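4. Preparing the Decanter and Stemware Set for First Use

Read this section before the set is put on the table. It covers the Clornolau carafe, the Steinbach stemware and the Lastov serving bowl, which are packed together in the large gift carton. The ashtray and the candle holder have their own leaflet.

4.1 Unpacking

1. Place the carton on a table with the arrows pointing up. Leave it closed for two hours if it has come in from a cold vehicle.

2. Cut the tape along the center seam. Set the blade to a shallow depth. The stems of the top layer lie just under the cardboard flap.

3. Lift out the top tray with both hands. Do not pull single glasses out of the tray while it is still in the carton.

4. Take each glass by the bowl and remove the paper sleeve from the foot end.

5. Take out the carafe last. Hold it under the base. The neck is not a handle.

6. Compare the contents with the packing slip. The item code for the carafe is 384 and the code for the serving bowl is 734. Both codes are printed on the slip only and do not appear on the glass.

Note: Keep the carton and trays until the set has been washed and checked. Breakage claims need the original tray and a photo of the damaged piece in it. Send claims to Jeptoo Muli at the Storkdale service desk.

4.2 First wash

1. Line the bottom of the sink with a folded towel.

2. Fill the sink with lukewarm water and add a small amount of plain dish soap. Do not use soap with lemon or scouring powder in it.

3. Wash one piece at a time. Take off your rings.

4. Hold the glass by the bowl while you wash the bowl, and by the foot while you wash the foot. Never hold the foot in one hand and twist the bowl with the other. Most broken stems happen this way.

5. Rinse in water of the same temperature.

6. Stand the pieces upside down on a dry cloth for a few minutes, then dry them with a lint-free towel while they are still slightly damp.

Caution: Do not pour hot water into a cold glass or cold water into a warm one. The wall of the carafe is thin at the shoulder and can crack without warning.

The carafe has a narrow neck and will not take a sponge. Fill it one third full with lukewarm water, add one teaspoon of baking soda, and swirl it for a minute. Empty and rinse twice. To dry it, lean it upside down in the drying stand supplied. If you don't have the stand, roll a strip of kitchen paper, push it down to the base, and leave it overnight with one end sticking out of the neck.

4.3 Fitting the stopper

1. Check that the neck and the ground part of the stopper are both dry.

2. Set the stopper in place and turn it a quarter turn to the right. Use no pressure.

3. To remove it, turn it to the left and lift straight up.

If the stopper sticks, wrap the neck in a cloth dampened with warm water and wait one minute. Try again gently. Do not tap it with a spoon or any other metal object. If it still does not move, put one drop of cooking oil on the joint and leave it until the next day.

Note: Stoppers are ground to match their own carafe. If you own two carafes, mark the stoppers with a small sticker before washing. A swapped stopper may seem to fit but will leak or jam.

4.4 Storage

Glasses should stand on their feet. The rim is the thinnest part and should not carry weight. Leave a finger's width between bowls.

1. Wipe the shelf and let it dry.

2. Put down a thin liner. Felt or cork is fine. Rubber mats can leave a smell in the bowl.

3. Place the tall glasses at the back and the short ones at the front.

4. Store the carafe with the stopper out.

5. Store the serving bowl alone. If something has to go inside it, put a cloth between the two.

For use in hotels and bars, the rack insert no. 17 fits all stemware in the set. The older insert no. 732 is too low for the red wine glass and must not be used with it. Questions about inserts go to Helmut Thiele in the trade department.

4.5 Removing cloudiness

Gray film after several washes is usually lime. Mix one part white vinegar with three parts water, let the glass stand in it for ten minutes, and rinse well. If the film does not come off, the surface has been etched by dishwasher detergent and cannot be restored.

Caution: Do not use vinegar on pieces with a gold rim. Gold rims are washed by hand in soapy water and dried at once.

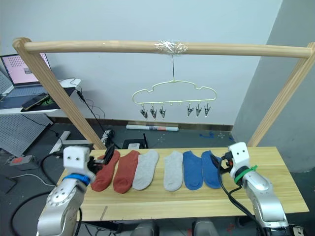
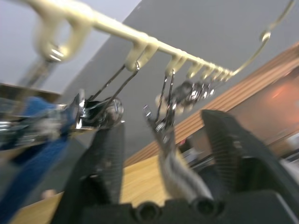

Can I put the stemware in the dishwasher?

Only the pieces without a gold rim, and only on the glass program with the heated drying turned off. Load them in the upper rack so that they don't touch each other, and open the door for half an hour before unloading. The carafe and its stopper must always be washed by hand.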